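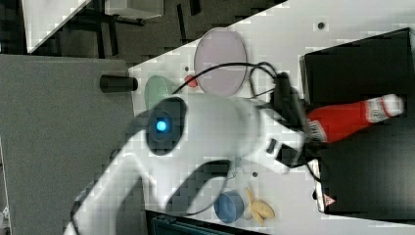

Colleen Marchand wrote to tell me I was being unfair to the capsule pantry people, and that if I had given it more than 2 weeks I would have seen the point. She has been doing it since February. She says her grocery bill is down and she no longer stands in front of the shelf wondering what to make.

Fine. I believe her about the shelf. I'm less sure about the bill.

For those who missed the last post, the idea is that you pick 17 staples, write them on a card, and buy nothing else for the kitchen apart from fresh stuff. The method comes out of a workbook by Rasha Khasawneh, which my sister-in-law lent me with half the pages already filled in. It runs to 112 pages. I could have done with eight. There is a chapter on forgiving yourself for old spices.

My trouble is with how the savings get worked out. The workbook has you add up what you spent in the month before you start and compare it with the month after. But the month after is the month you're eating down everything you already own! Of course it's cheaper. I could put any rule you like on that month, only buy food that begins with P, and it would come out looking clever. Colleen has been at it longer than that, so maybe hers is real, but when I asked her what she spent last fall she said she'd never kept track.

Then there are the condiments. Under the rules a condiment counts as a full staple, same as rice or flour. So you either give up most of them or you cheat, and everybody I've talked to cheats. One reader in Follthorpe keeps hers in a separate fridge door she calls "guests." I gave mustard a slot and dropped lentils, and I missed the lentils.

I also don't buy the claim that fewer choices make you a calmer cook. I cooked the same bean thing four nights out of six and got short with people. My husband started stopping at Kalinowski on the way home for a sandwich, and those sandwiches did not go on the card or into the total — I'd bet a lot of sandwiches go missing from totals like these.

What I will keep is the list taped inside the cabinet door. I had three open bags of brown sugar and would have bought another. That's worth something, though it didn't take a workbook to get me there, just a pencil and a bad mood.

Colleen wants me to try again for a full season, with receipts. I said I would if she kept hers too, every one, sandwiches included. She hasn't answered yet.

Last updated: February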